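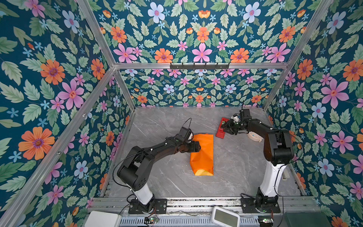 Jawad Dhanial wrote in April to ask whether a paper with a large floral pattern could be hung by one person working alone, and how much extra should be bought to allow for matching. He had been told in the shop that one spare roll would do for any room, and had run short on the last wall.

It can be done alone, with patience and a steady pair of steps. The advice given in the shop was too general. The amount of waste depends on the pattern repeat, the type of match and the height of the room, and these should be worked out before any paper is ordered. The steps that follow replace the earlier Botmont guidance sheet on patterned papers. Residents who intend to paper a wall in a Botmont home should obtain written consent first.

Reading the label

The label on each roll gives the batch number, the pattern repeat and the match. The repeat is the distance down the paper before the pattern begins again. The match tells you how one length lines up with the next.

A straight match means that the same part of the pattern falls at the same height on every length. A drop match, sometimes called an offset match, means that every second length must be moved down by part of the repeat, usually half. A free match needs no lining up, but is seldom found on a dense floral paper.

Check that every roll carries the same batch number. Shades can differ between batches, and the difference may not show until the paper is on the wall. If the supplier cannot provide enough rolls from one batch, wait for new stock or choose another paper.

Working out the quantity

Measure the height of the wall from the top of the skirting board to the ceiling, in several places, and use the greatest figure. Add an allowance for trimming at the top and bottom. Divide the result by the repeat, round up to the next whole number, and multiply by the repeat again. The answer is the length that each piece will use.

As a worked case, take a paper with a repeat of 480 mm. A wall which needs 2,500 mm including the trimming allowance would use just over five repeats, so six must be allowed for each length. That comes to 2,880 mm. Divide the length of a roll by this figure, ignoring any remainder, to find how many full lengths the roll will give. Divide the width of the wall by the width of the paper, rounding up, to find how many lengths are needed.

For a drop match, cut the lengths from two rolls in turn. This often saves a good deal of paper. Keep the offcuts for use above doors and below windows. Do not take off the area of doors and windows when ordering, unless they are very large.

Preparing the wall

Turn off the electricity at the consumer unit before loosening any switch or socket plate. Remove old paper completely. Fill cracks and holes, allow the filler to harden and rub it down until no edge can be felt with the palm of the hand.

Wash the wall with sugar soap, rinse with clean water and leave it to dry. New plaster must be fully dry before it is papered, and the contractor who applied it should be asked to confirm this. Bare plaster should then be sized. Residents in the Cuadros block should note that the outer walls there were lined during earlier works. The lining is to be left in place.

Marking the first line

Choose the starting point with care. On a chimney breast, or on any wall that draws the eye, a large flower or other main feature should sit in the centre. On a plain wall, begin near a corner and work away from the main window.

Use a plumb line or a long spirit level to draw a faint upright pencil line. Do not rely on the corner of the room or the edge of a door frame. A fresh line should be drawn each time the work turns a corner.

Decide next where the pattern will meet the ceiling. If the ceiling slopes, avoid placing a strong feature at the very top, where the slope will be plain to see.

Cutting and pasting

1. Unroll the paper on a clean table and find the top of the pattern.
2. Cut the first length, leaving the trimming allowance at both ends.
3. Lay the next length beside it, match the pattern and cut.
4. Write the number of each length on the back, in pencil, with an arrow pointing to the top.
5. Paste from the centre outwards, taking care to cover the edges. For a paste-the-wall paper, apply the paste to the wall a little beyond the width of one length.
6. Allow the soaking time stated on the label, and keep it the same for every length.

Papers which have soaked for different times will stretch by different amounts, and the pattern will then drift out of line towards the skirting board.

Hanging

Place the first length against the pencil line, working from the top. Smooth it with a wide brush, from the middle towards the edges. Hang the second length close to the first and slide it into position with flat hands. Match the pattern at eye level before anywhere else. Small errors near the floor are less likely to be noticed.

Butt the joins together without overlapping them. Wipe off paste at once with a damp sponge. After 30 minutes, go over the joins lightly with a seam roller, unless the paper is embossed.

At an inside corner, cut the length so that a narrow strip turns on to the next wall. Hang the remaining piece against a new upright line, overlapping the strip. A slight loss of pattern is to be expected here.

After the work

Keep the room at an even, moderate temperature while the paper dries. Do not wipe or wash the surface for 7 days. Keep one label and any full offcuts with the papers for the home, in case a repair is needed.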